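Diary, February, entry 6

Up at 5:40 to look at the hygrometer before the heating came on. 38 percent in the front room, 44 in the hall. The clock was running slow again. I set it against the time signal last night before bed and by this morning it had lost a little over two seconds, which is more than it lost across the whole of last week.

For my own reference, since I tend to lose track between entries: the clock is a Flarska wall regulator, weight driven, with a seconds pendulum on a wooden rod. It came to me with no case key, a cracked dial glass and a movement full of old oil. I cleaned it in the fall and rebushed two holes on the back plate. The club lent me the big reamer set. It has been on test in the hall since then, and the purpose of this diary is to find out how much of its rate comes from temperature, how much from humidity, and how much from me. 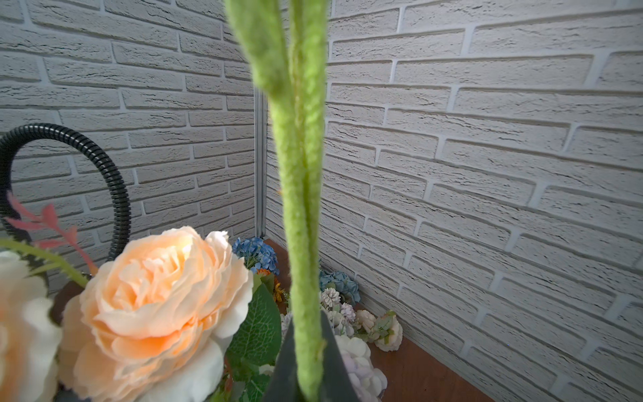

Jallilbridge Clock and Instrument Club: Members' Diaries

Readings were taken at 6 a.m. and 6 p.m. as before. I have been using the Dellus timer, which has an optical pickup that clips to the bottom of the case and logs each pass of the pendulum. I let it run for 2288 passes this morning, then threw out the first few minutes, when I was still moving about in the hall. The floor is suspended and the wall is not as stiff as I would like. Walking past the clock shows up plainly in the log as a wobble that takes a minute or so to settle.

The mean rate over the run was minus 2.1 seconds a day. The spread was small. I would be happier with a larger spread and a rate nearer zero, as at least that would point to the pivots. A tight spread with a steady loss points to the rod.

The wooden rod is straight grained and was varnished at some time, but the varnish has gone thin where the suspension fitting meets the wood, and at the lower end it has worn through where the rating nut was run up and down. My guess is that moisture gets in at both ends. When the hall dries out, the rod shortens and the clock gains. When the hall gets damp, it goes the other way. We had rain all yesterday and the washing was on the rack in the hall until late. The numbers fit, but one night is one night.

What I have decided to do is seal the rod. I wrote out the steps this evening so that I do not skip one.

Stop the clock and take off the weight first, then the pendulum. Mark the position of the rating nut with a pencil line. Leave the rod flat in the front room for 4 days so that it settles to something dry. Weigh it each evening on the small scale. When two readings in a row agree, rub it down with 800 grit, wipe it, and put on shellac in thin coats, with extra on the end grain. Let it harden. Hang it again and start a new page in the log.

I thought about going over to a metal rod instead. Invar would take the humidity out of the question altogether and leave only a small temperature term. But the bob on this one is drilled for the wooden rod, and I would have to sleeve it. I also do not want to change two things at the same time. If the sealed rod brings the swing between damp and dry days down to half a second, I will leave it alone.
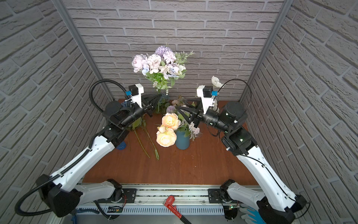 The other matter is amplitude. I measured it at 1.6 degrees each side in January with the paper scale taped behind the tip of the bob. Tonight it was 1.5. A drop of that size should make the clock gain slightly, a fraction of a second a day, so it does not explain the loss and in fact hides a part of it. The likely cause is oil thickening on the escape pivots. The hall is at 57 degrees most nights. I used the heavier oil on the train and a light one on the escapement, but I may have been too free with the heavier one at the fourth wheel.

I went back through the old pages to see how the amplitude moved during the cold spell. It fell then as well and came back afterward. I did not write down the temperature on three of those evenings, so the comparison is poor. Note to self: write the temperature first, before the rate. It is the column I leave blank when I am in a hurry.

Afternoon spent on the Jasińska barograph, which has been waiting on the bench since before the holidays. The pen arm had been bent and straightened by someone in the past, badly, and was dragging on the drum over the upper third of the chart. I took the drag out by setting the gate forward a little until the pen just falls away from the paper when the instrument is tipped. Checked the aneroid stack for leaks by leaving it beside the club's reference for six hours. It followed within a millibar. The drum clock runs fast by ten minutes a day, and there is not much room left on the regulator lever. I will have to take the balance out and look at the hairspring. I suspect two coils are touching.

New ink is needed. The bottle I have has dried to a syrup and thinning it with glycerin makes the trace spread. For now the pen has been wiped and lifted off the chart. 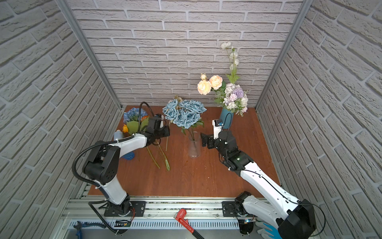 Two arms at the flower vases, February

Evening reading: hall 56 degrees, humidity 51, barometer falling. The clock had lost another 1.2 seconds since morning, a slightly worse rate than the one I logged early. That is in the right direction for the damp. I took the washing down and left the hall door open to the front room, so tomorrow's figure will be affected and I have marked it in the log with a star.

One correction to the last entry. I gave the drop of the weight as nine inches a day. It is seven and a quarter. I had measured from the wrong edge of the pulley. The clock will go the full eight days with a little in hand, and the stop work does not need moving.

To do: pencil line on the rod, batteries for the scale, shellac flakes, ask at the club whether the small hairspring tweezers have been returned. Stop the clock after the 6 a.m. reading.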